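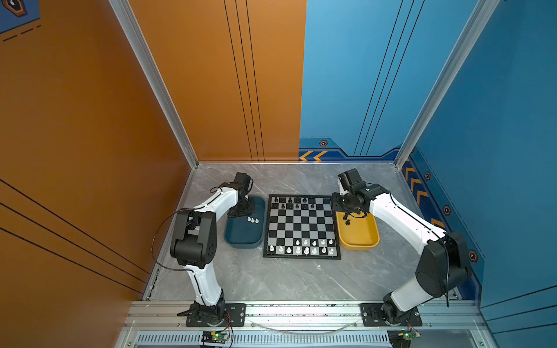 Wollstead Card Club
Minutes of the December general meeting

The meeting opened at 7:10 p.m. in the upstairs room at Wollstead Hall. Elsie Waaka was in the chair and Zdeňka Jurčo took the minutes. Apologies were received from the league secretary.

1. Minutes of the last meeting
Read and accepted with one correction. The bounty side event was won from the small blind, not the button as recorded.

2. Winter Main Event
The Vununberg trip drew 44 entries from the member clubs. Elsie reported that play on the first night ran late because the second break was extended while two tables were combined. Members felt the blinds went up too fast after dinner. It was agreed to add a level between 400/800 and 600/1,200 for next season and to keep the starting stack as it is.

There was a long discussion about late registration. Under the current rule it stays open to the end of level 6. A motion to close it at the end of level 4 was put forward and seconded. Those against said that people driving in after work would miss out. Those in favor said short-stacked late entries were slowing down the first redraw. The motion carried on a show of hands.

3. Dealers
Zdeňka has written a one-page sheet on misdeals, exposed cards and string bets. It will be handed to anyone dealing at the final table. Players who deal their own games on league nights are asked to read it too. One member asked for a ruling on a card exposed by the dealer on the turn. The sheet covers this and the wording was read out.

4. Zeman Cup
The Zeman Cup will be played as a pot-limit Omaha event again. The buy-in stays the same. Re-entry will be limited to one per player. A request to make it a six-handed event was left over to the next meeting, as we do not know how many tables will be free.

5. Equipment
Two decks from the blue set have marked corners and have been thrown out. Replacements are on order. The tournament clock still skips a level when paused during a break, and Elsie will try the older laptop instead. The green 25 chips are to be counted before the next league night.

6. Skastidier match
The Skastidier club has asked for a return match in spring, with teams of the same size as last time. Agreed. Zdeňka to write back and ask whether they want heads-up rounds or a single table.

7. Any other business
Phones at the table were raised again. The rule is that a player with a live hand may not use a phone. Floor staff will give one warning and then a missed hand.

Parking behind the hall is not available on league nights until the resurfacing is done.

The meeting closed at 8:35 p.m.

Actions
Elsie Waaka: revised blind structure, tournament clock, chip count.
Zdeňka Jurčo: print dealer sheets, reply to Skastidier, update the late registration rule on the notice board.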